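June 23, 2020

Carried on with the Grotance restoration this morning, reels three and four. For anyone picking this up cold: it's the swamp monster film Jullham made on no money at all, and I love it more than it deserves. Reel three runs 52 feet short against the script notes, and I'm fairly sure the missing bit is the creature's first walk through Runedthorpe. 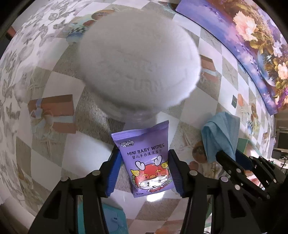

Mini baby wipes, dragon on the packet.

Viktória Kocsis thinks the walk was cut before release – she has the May cue sheet and there's no music for it. I'm not convinced! The 1,992 foot total on the old can label only works if it's in there somewhere.

Scanned at 24 frames as usual. The splice at the church door jumped twice, so I slowed it right down and
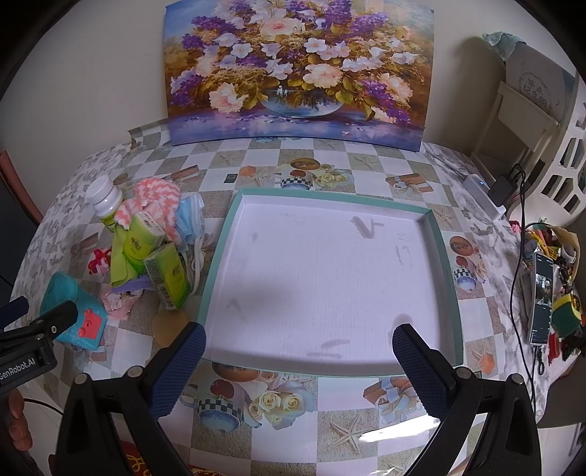
got a clean pass on the third go. Lovely shot too, you can see the suit's zip. Morgan wants it painted out and I've said no, absolutely not, the zip stays.

Still to do: reel five, and ask Viktória for the rest of the cue sheet.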